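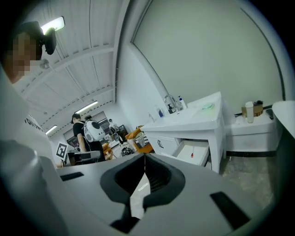
White ribbed ceiling, parallel beams.

3 July 2024

Up at quarter past five for the first shuttle. The pilot runs from the park and ride at Wollivley into town and back, and they let members of the public on if they book a slot. I had the 6.40. It is a small bus with seats for passengers and one more at the front for the safety operator, who has a wheel in front of her and is meant to keep her hands near it without touching it.

I had expected to feel something when it pulled away and I didn't. It went off like any bus, a bit slower. The first odd thing was at the roundabout by the garden centre. A human driver would have gone after the white van, there was plenty of room, but the shuttle waited. It waited for the van, then for a lorry that was nowhere near, then for a cyclist who had already turned off. The car behind sounded its horn. The operator looked in her mirror and kept her hands where they were. Then we went.

After that it was smooth as far as the river. It keeps to the limit exactly. On the hill down past the school it held its speed the whole way, and I noticed I was pressing my right foot on the floor as though I had a brake. I did it again coming back.

There was one proper stop. A bin lorry was parked half on the pavement on Stenen Road with its lights going, and the shuttle came up behind it and sat. It would not cross the line to go round. The operator gave it a minute, then took over and drove us round by hand, and handed it back on the other side. There is a chime when it changes over, two notes going down for her and two going up for the machine. She told me it happens most Wednesdays, bin day. I asked if they couldn't tell it about bin day and she said that had been raised.

Four of us on board going in. A man with a folding bike who slept. Two women who work at the hospital and use it all the time now, as it is free until September and the ordinary bus isn't. They didn't look up once. I was the only one watching the road.

In town by 7.15. The timetable says 7.08, so it was 7 minutes down, most of that the bin lorry. Had tea and a bacon roll at the station and wrote up my notes. There is a screen in the shelter with the running totals for the pilot. It had 1276 trips this morning, and 262 times the operator had taken over. I did the sum on the back of the receipt and it comes to about one in five, supposing no trip had more than one, and I can't tell that from the screen. It doesn't say what for, either. Going round a bin lorry is one thing and grabbing the wheel is another, and I would want them listed separately. I wrote to Groline about it from my phone, through the form on their site. They promise a reply in ten working days.

Came back on the 9.20. Different operator, a man, quieter. It rained for most of the way and I thought that might upset it, but it only slowed a little. It was better at the roundabout too, though there was hardly anything on it by then. At the zebra crossing outside the chemist it stopped for a woman who was standing there talking and had no intention of crossing. She waved us on. It didn't know what a wave was. She waved again, harder, and in the end she crossed, and then I suppose had to cross back.

Home by ten. Washed the car, which it needed, then moved it round the back so the roofers can get their van in tomorrow. While I was at it I tried the lane keeping on our own car again, on the bypass, going out for the timber. It is a poor thing next to the shuttle. It pulls to the left at every slip road and it loses the lines where they have patched the surface. I turned it off at the second junction and I think I will leave it off. The wipers want replacing as well.

Lunch was soup and the end of the loaf.

Spent the afternoon on the piece for the residents' newsletter. I want it to be fair. People round here have decided already, one way or the other, and most of them haven't been on it. The Policarpio estate end of the village would lose the 14 altogether if the shuttle goes permanent, and I do think that is the real question – whether it comes as well as the bus or in place of it. The leaflet doesn't say. I have read it 3 times. It says "complementing existing services", and that could mean anything.

The other matter is the ramp. It comes out on its own at the stops, but the operator had to get down this morning to fold the lip flat where the kerb is broken at Stenen Road. If they take the operators off next year, as they say they want to, somebody in a wheelchair will be left looking at it. I have put that near the top. I have also put in that both operators were civil and that the seats are comfortable, because they were.

Wrote just under a page. Too much about the roundabout, will cut it.

Rain stopped at five. Picked the first of the broad beans, not many, and tied up the sweet peas, which had come off the canes in the wind. Slugs have been at the lettuces again.

Booked another slot for next week, an evening one, to see how it does with the low sun coming down the hill. Need to ring the garage about the wipers and find the receipt for the battery before I go.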